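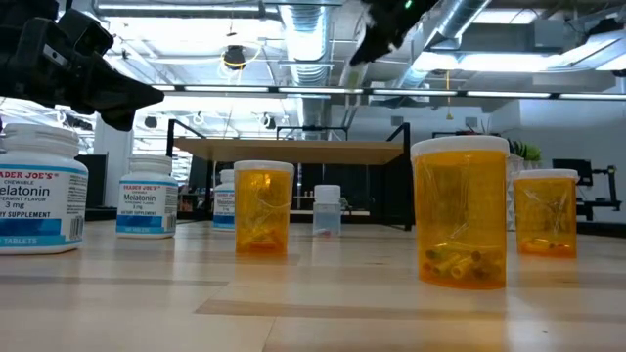
Bottle sorting, pose three, start of episode

Atham forum > Data collection > How many demos for see-through bottles?

lbricoleur
Setup as in the picture. Two arms, seven bottles, one shelf. The task is to pick a bottle by type and put it on the shelf, label forward if it has one. I have 200 teleop demos so far and the policy is great with the white melatonin bottles. Give it an amber one and it closes on a point in the air an inch to the left, with total confidence. Do I just keep going to 3000 or is something else wrong?

Same table layout for all 200, by the way. I put everything back on pencil marks between episodes. I was quite proud of the pencil marks.

chowdary_arms
Erase the pencil marks.

lbricoleur
I felt that coming.

tinsnips
Seconding. You've taught it seven places on a table. Shuffle every episode, and I mean really shuffle, let a kid do it. Also that tabletop is shiny enough to shave in. Every bottle has a twin hanging upside down under it and your amber ones are half twin already. Throw a matte cloth over it and try again before you collect anything.

Ramesh Bajpai
I'd leave the cloth in the drawer. If the thing is going to work on shiny tables, it should see shiny tables. We covered ours at Grasisora for a whole month, got lovely numbers, took the cloth off in August and were back to grabbing air. Mix it up if you like, half and half, but don't hide the problem from the learner and then act surprised.

tinsnips
He's at 200 demos and it can't find a bottle. I'm saying walk first.

Ramesh Bajpai
And I'm saying you'll be re-collecting the walking part.

chowdary_arms
Both of you are arguing about the table when the lights are worse. Linear rail, tube, big panels, and all of it lands on the orange plastic. Turn off one bank for some of the episodes. Costs nothing.

lbricoleur
The switch is shared with the next room and they have opinions. I can maybe get an hour after 7 pm.

Does it matter what's inside them? The near amber one has a bunch of little tube-shaped pieces in it, the small clear one has one reddish thing at the bottom. I was wondering if the policy is locking on to the contents instead of the bottle.

mothwing
Probably a bit, yeah. With the clear one I'd bet on it, what else is there to look at? Swap the fillings around. Vary the level too, some empty, some full. I spent two weeks on a "grasp bug" in Bravlow once and it was dried beans.

tinsnips
Please say more about the beans

mothwing
No.

Léonie Aubert
Late question for lbricoleur: which arm does the ambers in your demos? From that start pose the left gripper is over the white bottles and the other one hangs on the amber side. If you always use the nearer arm, then one arm has only ever practiced on white and the other only on orange, and you can't really compare them. It may be a calibration offset on the right arm and have nothing to do with plastic. An inch, always to the left, smells like that to me.

lbricoleur
Always the nearer arm. Oh no.

Léonie Aubert
Put a white one on the right side and run it 20 times. Ten minutes of your life.

chowdary_arms
ok that's a better idea than mine

lbricoleur
Back. White bottle on the right, 20 tries, an inch to the left on 17 of them. Recalibrated the wrist camera on that side and now the ambers go fine maybe half the time – the other half it still waves at them. So there was a calibration problem and also everything else you all said.

Plan is 100 shuffled demos with the arms swapped, mixed fillings, and no cloth for now.

tinsnips
No cloth. Noted.

Ramesh Bajpai
:)

lbricoleur
Half of them with cloth, then. I have to live on this forum.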